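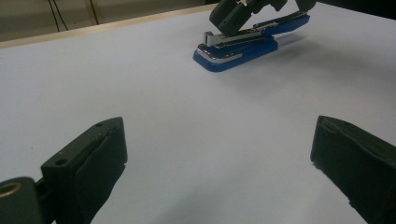
Check the sensor zero before you change any limits, one reply said when I first raised this in the Resuron thread, and I did, but the fault is still there. I am posting it separately with the full details.

Press task overshoots force limit, stop does not trigger until after contact

Posted by benchcell_4 on 2018-07-06

The cell has a Wetix two-finger gripper on a Resuron arm, with an Asard force sensor between the wrist and the gripper. The task is to press down on a desk stapler with the gripper and then back off. Contact stop is set to 20 N on the vertical axis. Normal presses peak at 18 N in the log.

At cycle 2,569 the arm kept going down after contact. The log shows a peak of 139 N, then a protective stop. The stapler was not damaged. The gripper mount was out of line afterward and had to be reset. The same thing has happened twice more, with lower peaks. There is no pattern by time of day, and the position of the stapler on the table does not seem to matter.

Already done:
Sensor zeroed with the gripper open and clear of the table.
Sensor cable swapped.
Approach speed cut by half. The peaks got lower but the fault did not go away.
Payload value checked against the Wetix data sheet. It matches.

The contact stop is written in the user program, in the same loop that logs the force. The arm's own protective stop is at the factory setting. Is there a known problem with the Asard sensor dropping readings, or should I be looking somewhere else?

Reply by deadband

Look at the loop. If the user program reads force, writes a log line and then compares against the limit, every slow disk write delays the comparison. The arm does not wait for you. It carries on with the last motion command until the program sends another one. That fits with the peaks dropping when you cut the speed, as the arm travels less distance during the same delay.

To confirm it, log the time stamp that comes from the sensor and the time stamp of the loop side by side. If the sensor stamps are evenly spaced and the loop stamps have a gap just before the overshoot, the sensor is fine. If the sensor stamps have the gap, go back to the cable and the connector at the base.

If it is the loop:
1. Take the logging out of it. Put readings in a buffer and write the file after the arm has backed off.
2. Move the contact stop into the controller, using the guarded move function. It runs at the controller rate and does not depend on your program.
3. Add a floor height below which the arm will not go, whatever the force reading says. Set it just under the lowest point of a normal press.
4. Stop the motion if no new reading has arrived within a few sensor periods. A stale value below the limit currently looks the same to your program as a good one.

Do the third one today. Keep hands out of the work area until the second is in place. A limit checked in a user program should not be treated as a safety function, and neither should the guarded move. If people reach in during a run, you need the rated safety inputs, and the risk assessment for the cell has to cover it.

Also check the mount again. A screw that has been through 139 N at the fingertip may have lost its preload even if it looks tight. Replace the screws and torque them to the sheet.

Reply by Lungu_user

Had something like this on an older Asard. Sent it back and the new one worked. Might be the sensor.

Reply by benchcell_4

Time stamps logged over a full run. The sensor stamps are even. The loop stamps have gaps, and the longest one lines up with an overshoot, so it is the file write. The floor height is in and the log is now buffered. No overshoot so far, but I would not call it fixed on one run. The guarded move has to wait for the controller update in September, and the cell runs at the reduced speed with the gate closed until then.

The mount screws have been replaced. One of the old ones was stretched.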